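El domingo nos plantamos en Teston a las diez menos cuarto de la mañana, con un café malísimo de gasolinera en la mano y un sueño que no me tenía en pie. La jornada de puertas abiertas de Radetell empezaba a las diez y ya había cola. Yo pensaba que íbamos a ser cuatro frikis y un par de jubilados, pero no, aquello estaba lleno de familias con carritos, chavales del instituto y señoras que venían directamente del mercado con la compra puesta. Según nos dijeron en la entrada, habían repartido 1000 invitaciones y a media mañana ya llevaban 970 recogidas. ¡970! En Teston, un domingo, para ver robots.

Os cuento un poco cómo iba la cosa, porque varios me habéis escrito preguntando si merece la pena ir a la próxima.

La nave está en el polígono, pasada la rotonda grande, y se aparca fatal. Dentro habían montado un recorrido con cinta en el suelo que ibas siguiendo a tu ritmo. Lo primero era una sala con vídeos que me salté sin remordimientos (había un señor roncando en la última fila, le entiendo). Luego venía la parte de almacén, con unos carritos que van solos por el pasillo y se paran si te pones delante. Los niños, claro, se ponían delante todo el rato. Hubo uno que estuvo por lo menos diez minutos haciéndole el mismo quiebro al mismo carrito, y el carrito, con una paciencia infinita, paraba, esperaba y volvía a arrancar. Más paciencia que yo, desde luego.

Después tocaba el puesto de Petness, que es un proyecto de un comedero para animales con brazo y todo. La idea es que te vas de viaje y el aparato le pone la comida al gato. Funcionó dos veces y a la tercera tiró el pienso fuera del cuenco, y la chica que lo enseñaba se rió, lo recogió con la mano y siguió hablando tan tranquila. Me cayó estupendamente. Prefiero mil veces eso a las demostraciones en las que todo sale perfecto y te quedas con la sensación de haber visto un anuncio.

Lo que yo quería ver, de todas formas, era la zona de Han. Han es el nombre que le han puesto al programa con el que enseñan a los robots a coger cosas, y a mí me tenía intrigada desde que leí el cartel en la panadería. Me imaginaba a gente con bata escribiendo números en una pantalla. Pues resulta que la gente coge una pinza en cada mano — unas pinzas negras, bastante aparatosas, con cámara — y se pone a mover trastos de un lado a otro de una mesa. Tal cual. Cogen un objeto, lo dejan, lo vuelven a coger, y todo eso se graba para que luego el robot aprenda de los movimientos. Nos explicaron que para una sola tarea pueden hacer falta 1000 repeticiones, y que a veces con 100 buenas ya se nota que el robot se va enterando. Le pregunté al chico si no se aburría y me dijo que se pone la radio.

Me quedé un buen rato mirando, mucho más de lo que tenía pensado. Tiene algo hipnótico, como ver a alguien planchar. Y te das cuenta de que coger una cosa pequeña es dificilísimo si te quitan los dedos. Con la mano no lo piensas, la aprietas lo justo y ya está, pero con dos pinzas tienes que calcular por dónde entras, si la cosa va a rodar, si la vas a espachurrar.

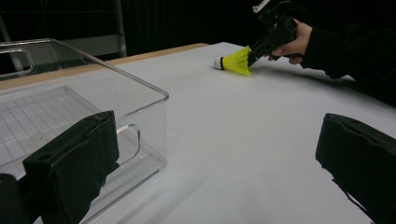 Los volantes de bádminton tienen más miga de lo que parece, por cierto. Pesan poquísimo, son anchos por un lado y estrechos por el otro, y si los pillas mal se te giran. Yo jugaba de pequeña en el patio del colegio y jamás en la vida me había parado a pensar por dónde se coge un volante. Ahora no puedo dejar de pensarlo.

Al final del recorrido dejaban probar, y por supuesto me puse a la cola detrás de un montón de críos. Un desastre, os lo digo ya. Me dieron las pinzas y lo primero que noté fue que pesan más de lo que parece, a los dos minutos tenía las muñecas cargadas. Se me cayó todo. El chico me decía «más despacio, más despacio» y yo venga a cerrar demasiado pronto. Una niña que iba después de mí lo hizo a la primera y me miró con una cara de lástima que todavía me duele.

También hubo charla, a las doce, pero se oía regular y me fui a por un bocadillo. Los bocadillos, bien. El de tortilla mejor que el de lomo, que estaba seco. Pusieron pocas sillas y acabamos comiendo de pie junto a la puerta, con un grupo de profesores que querían llevar a los alumnos en febrero y estaban discutiendo lo del autobús.

Si vais a la próxima, id pronto, dejad el coche antes de la rotonda y pasad directamente a lo de Han, que a partir de las once se pone imposible. Yo pienso repetir. Tengo una cuenta pendiente con esas pinzas y con la niña.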